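Ticket 1488: garment rack, Follville bedroom
Opened by: Tomomi Chiba
Assigned to: Osamu Fujimoto
Status: waiting on part

Problem as reported: the top rail of the clothes rack turns when a hanger is pulled sideways. The yellow and black shirt slides toward the ring joint and bunches up against the jackets. Tightening the joint by hand holds for a day or so.

20/11/2020, Fujimoto. Checked the rail. The set screw in the ring joint is worn. The bracket at the other end is fine. Still to decide if the rack can come out without moving the pine steps.

Tomomi's pictures:

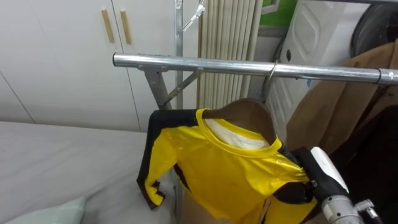
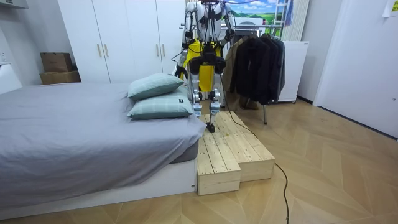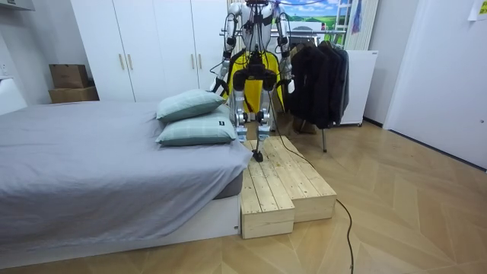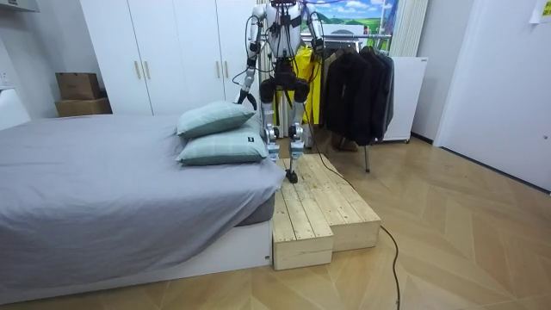 Rail with the yellow shirt on its wooden hanger (first), then the bed and the two-tier pine steps (other three).

Fujimoto: The upper step is on the rack side of the bed, so I want it moved before the rack comes out. Coil up the black cable on the floor first. The bed and the wardrobe can stay where they are. Take the clothes off the rail and lay them on the gray sheet. Leave the shirt on its hanger.

Chiba: Can we use the rack until the screw gets here?

Fujimoto: Yes, for light things. Keep the heavy jackets off it. I have ordered 2 set screws from Yagi, one as a spare. Emiko Uchida will sign for them if I am out.

Next step: fit screw, hang everything back up, pull test with the shirt. Leave ticket open until then.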